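Wiping Lessons

The arm was called Illuvari, and by July it was supposed to clean a kitchen counter without me. I had built it out of Lukáč joints on a bench in Stuldale, 21 evenings of the happiest swearing of my life, and it could already pour lentils. Lentils are easy. Lentils want to go down.

Wiping was the thing! So I strapped the camera to my forehead, went to the marble and became the teacher – 200 passes before supper, every one of them recorded.
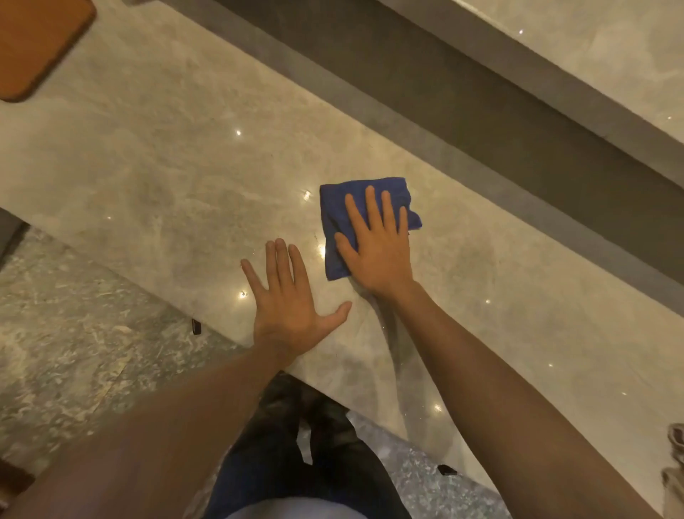
Blue cloth, right hand pressing, left hand flat on the stone.

I had never thought about my left hand before. It did nothing, beautifully. It lay there while the other one worked, and when I tried a pass with it behind my back my whole shoulder went stiff and strange. I wrote that in the log and underlined it. Illuvari had one arm. Would it need a second, just to lean on?

Then came the tan towel, a different animal altogether, all folds and opinions.

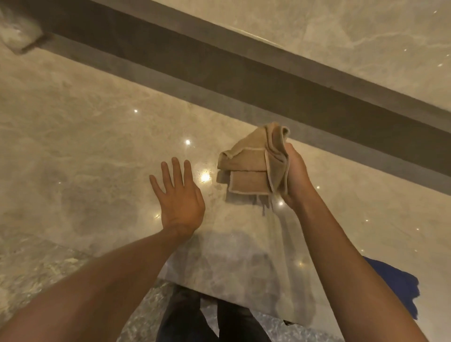
I slowed down. I let my fingers choose the grip and tried not to interfere, and by pass 726 of the week I could feel the cloth deciding things a moment before I did. I wanted to run down to the bench and tell the arm.

I did, too. It was past midnight and the motors were still humming. I loaded the files, laid a towel under the gripper and switched off the lamp over the vise so the little green light would show. The wrist turned over once, slowly, and it reached for the cloth.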